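Rarkis: a little word list of door and doorway vocabulary

README, last updated 9/26/23

Hi! Rarkis is a plain text glossary of words people use for doors, doorways and the bits attached to them. I started it because I was translating an old house repair manual and kept getting stuck on the same handful of terms, and my notes got long enough that it seemed silly to keep them to myself.

What's in the folder

terms.tsv is the main file. It has 600 entries, one per line, tab separated, with the term, a short definition, a region tag and a source code.
sources.txt explains the source codes.
doubtful.tsv holds 106 more entries I'm not happy with yet. Please don't merge them into the main file, I've had to undo that once already.
old/ is the December version, kept so nobody's scripts break.

The region tags are my own and they're pretty coarse. "US-NE" means I found it in something printed in New England, which doesn't mean people in Ohio don't say it too. If a term has no tag I either found it all over or couldn't tell where the writer was from.

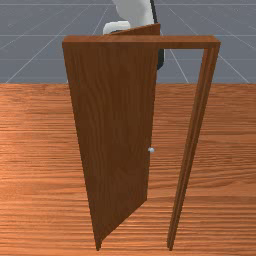
Spelling was a headache. Old catalogs will give you "jamb" and "jam" on the same page (and "jaumb" once, which I've kept as a variant because I love it). The headword is whatever a current American dictionary would print, and the rest go after a semicolon in the same column. Yes, a separate column would be cleaner. I tried it, Sinis choked on the empty cells, and I went back.

A few words cover more than one thing depending on who's talking. "Saddle" and "threshold" overlap a lot. "Casing" and "trim" are worse! I gave each sense its own line with a number after the headword, so casing1, casing2 and so on.

Loading it

Any spreadsheet will open it. In Riltar, pick UTF-8 and turn off smart quotes or the inch marks go funny. It loads fine in Sinis as long as you skip the first line.

Known problems

30 entries still cite the Fuchs catalog by page number only, and I've since found out there are two printings with different paging. Working on it, slowly.
Hardware is thin. I have lots of hinges and hardly any latches.
Definitions are in my own words, so blame me.

License

Use it for whatever you like, just keep sources.txt with it. Corrections are very welcome, especially if you hang doors for a living and I've got your words wrong.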